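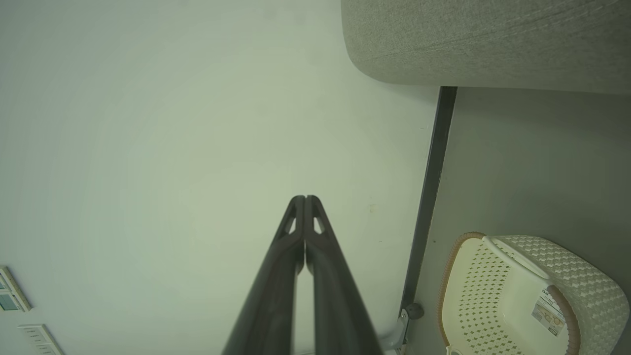

So who gets to say when a robot arm is allowed to move? In our project, whoever is holding the stop button, and only that person.

That's rule one on our sheet, and it took us most of the semester to write it that plainly. Our first draft was four pages long and had words like "operational authority" in it. Mercy Kimaro read it out loud at our second meeting and we all started laughing, so we threw it out and started over with sentences we'd say to each other (we kept one copy for the appendix, if you want a laugh too).

What we were asked to do

Our assignment was to write working rules for a small arm used in rooms people live in, then try to follow them ourselves. Most of the rules we found in class readings were for factories, with fences and painted lines on the floor. You can't paint lines on the floor of a living room! A sofa or a storage basket is part of the workspace, and people move that stuff all the time. So I wrote the part on the room, Mercy wrote the part on people, and Kimutai Kinyua took speed and stopping. We called the whole thing the Plamdale sheet, after the street Kimutai lives on.

The rules we ended up with

1. One person holds the stop button and does nothing else. No phone, no notes.
2. Say "moving" out loud before every move, and wait for an answer.
3. Fingers closed whenever the arm isn't picking something up.
4. Look over walls, switches and furniture before the first run, and write down any marks you find.
5. Nothing faster than 30 millimeters a second within reach of a wall or a person.
6. Stop after 2 unexpected moves, even small ones. Shut down and talk about it.

Rule four was mine and I'm a little proud of it. A tiny stain on a white wall is easy to miss until you're arguing over who made it. Now the marks go in the log before we power up – place, color, size – and there's no argument.

Rule five caused the most trouble. Kimutai wanted it slower, I wanted to finish before dinner, and we went back and forth for a week. Our adviser, Solange Dufour, told us to choose a number we would really keep to, so we did. I still think it's too slow for open space, but close to a wall I've come around to it.

How well we followed them

We logged 700 moves in November. Our log has a box for the spoken warning, and it was checked on 600 of them. The rest are blank, nearly all late in the evening, and some of those are mine. I don't know if we forgot the warning or just forgot the box, and the log can't tell me. If I did it again I'd put a time limit on sessions, which isn't in the sheet at all right now.

Mercy also wants a rule for visitors. Her draft has them sitting down before anything gets switched on, and we're still arguing over whether that includes roommates.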